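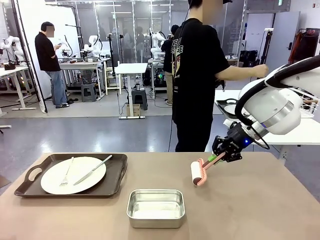
Birnlow File Finder for Mac

We all have that one folder we were sure we saved to the desktop, and then it's three weeks later and it simply isn't there. Birnlow is a small, friendly search tool from the folks at Firkberg that looks through your Mac, your outside drives and your Trash all at the same time, so you can go and pour yourself a coffee while it gets on with things.
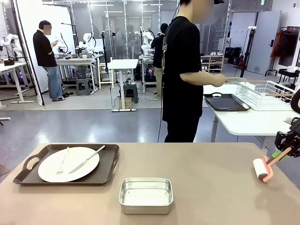 Type whatever you remember, even if it's only half a word or the month you made the file (August will do nicely!), and Birnlow lists up to 100 matches with the newest at the top. Click once to peek inside a file, click twice to open it. If you've ended up with 2 copies of the same thing, they're shown next to each other so you can decide which one to keep.
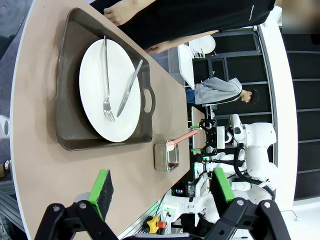 Searches you use a lot can be saved in the sidebar, and they'll still be waiting for you after a restart. The download is 88 MB and the first scan runs quietly in the background – you can carry on working, though a very full drive will take longer.

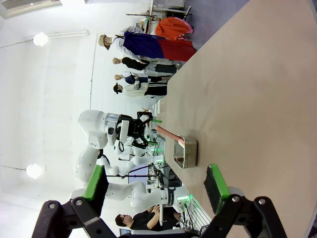
What you get

Birnlow for one Mac
10 saved searches
Free updates within the same version
Email help from our Bosgate office

Already using Mok, our older search tool? Your saved searches move across the first time you open Birnlow.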